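Okay I finally have the evening free so I'm going to talk about beeswax candles. Mute me now if you must!

I've been dipping my own since last December and I am completely hooked. Llinos Craddock taught a beginner night at the Waltville grange hall and I went because it was cold out and there was soup.

Dipping is so simple. You melt wax in a tall can set in a pot of water, you lower the wick in, you lift it out, you wait. Then you do it again. My first pair took most of a podcast series.

The waiting is the whole trick. If you rush the next dip the warm wax slides right off the bottom and you get a sad little carrot. I have made many carrots – they burn fine.

Llinos keeps a notebook of every dip she's done on a single pair, and the record is 391 because she wanted to see what would happen. What happened was a candle as fat as a fence post. It's still in her hallway!

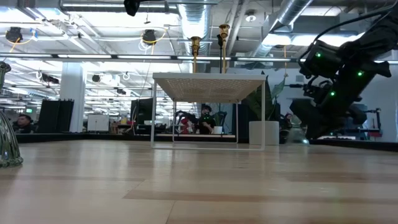
Wick size matters way more than I expected. Too thin and the flame drowns in its own puddle. Too thick and it smokes up the ceiling. Square braid cotton is the one you want for beeswax, and please test one before you make a big batch.

I did not test one before I made a big batch.

Smell: people ask if you need to add scent. You don't! Good wax smells like honey and warm hay all by itself. Mine comes from Huiling Li, who keeps hives out past Skemilach, and every fall it's a slightly different yellow depending on what was blooming. This year's is almost orange.

If your candles get a dusty white film after a few weeks, that's called bloom and it's fine. Rub it with a soft cloth, or leave it on. I like it on plums and I like it on candles.

Also trim your wicks. Quarter inch, every time you light one. My mother has been telling me this for my entire life and I'm sorry, Mom, you were right.

Next up for me is a hand-rolled taper for my sister's birthday dinner – six of them if the wax holds out. Gangadharan Mudaliar says to add the last layer a little hotter so the surface comes out smooth, so I'm trying that tomorrow after work. Will report back!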